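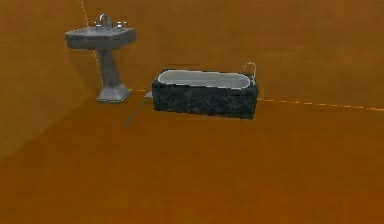

Lahcen El-Sayed had paid for 60 days of Praretti, and on the first morning he typed one sentence into it: small bathroom, one sink, one tub, robot will clean the floor. Then he went to make tea.

Praretti was a service for people who wanted to teach a cleaning robot without letting it break real things. You described a room, it built the room on the screen, and the robot's program practiced there at night, many thousands of times. The company was called Lellmont. Their letter promised that a program trained in this way would be ready for a true bathroom by February.

When he came back with the tea, the room was built. The walls were orange and the floor was the same orange. The tub had a black side like the stone on a rich man's grave. There was no door.

"How did anybody get in?" asked his mother, who was looking over his shoulder. She was eating a pear.

"It is a computer room, Mama. Nobody gets in."

"And where do they hang the towel?"

He wrote this down, because Lellmont had asked its customers to report everything. The form had 13 questions and he answered each one with care. Under "Is the room realistic?" he wrote: My mother says there is no place for the towel. The sink is very beautiful. It has two handles and a neck like a bird.

The answer arrived at four in the afternoon, from a person at Lellmont who signed only as Lahlou. Lahlou thanked him. Towels were in the larger plan, which cost more. The color of the walls could be changed, but the program did not care about color at this stage, and most customers left it.

Lahcen left it too. That night he started the training and went to bed, but he could not sleep well. He was thinking of the robot going around and around in this orange place, between the sink and the tub, with no window. At 3 he got up and opened the laptop in the kitchen. The counter said 4,000 attempts. He watched the number for some minutes and then he felt foolish and drank a glass of water.

His mother was also awake. She had cleaned bathrooms for most of her life, at the hotel in Brorkbridge, and her knees did not let her sleep either.

"How many times has it washed the floor?" she asked.

He told her.

She pulled a chair near him and sat down slowly. "And behind the foot of the sink? This is where the hair goes. They never look there, the new ones."

"I don't know if it looks there."

"Ask them."

So he opened the form again, and in the space for other comments he wrote what she told him, word by word, and she waited until he pressed send.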